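The Faltard quilted duvet has been on our guest bed since October, and I have washed it enough times now to say what it is like to live with. I paid 70 dollars for the queen size in white. It came rolled in a bag and took most of a day to fill out.

The cover is cotton and the fill is polyester. The label lists a thread count of 204, which is on the low side, and you can feel that for the first few nights. After the second wash it softened. The stitching is close together, so the fill stays put and there are no cold corners. It also means the duvet never lies flat. It goes into small ridges as soon as anyone sits on it, and smoothing it by hand does very little. If you want a hotel look, buy something heavier.

White was my wife's choice. Our bed gets used as a table whenever the kitchen is full, so I keep a plastic sheet to put down first. A thin one is enough for fruit and vegetables, and it folds away in a drawer.

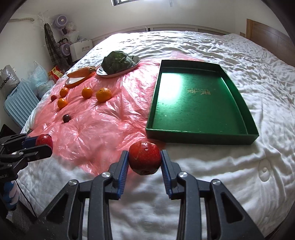 Can it go in a regular home washer? Ours fits in a front loader on the bulky setting, with the spin at 900, and comes out ready for the dryer. Use low heat and take it out once halfway through to shake it.

I have had 2 stains on it so far. Coffee came out with dish soap and cold water. Plum juice took a soak overnight and left a faint mark near one corner that I can find only because I know where it is.

Warmth is medium. My neighbor Padmavathi Warrier has the same one and uses it all year with a blanket added in winter. I find it too warm by July – the fill doesn't breathe much – and switch to a cotton spread.

The corner loops are the weak point. One pulled loose the first time I put a cover on, and I sewed it back with button thread. The Gashi duvet we had before was thinner and cost more, but its loops held for years.

I would buy the Faltard again for a guest room at this price. For a bed that gets slept in every night I would spend more on the fabric.

Subbarao Bangera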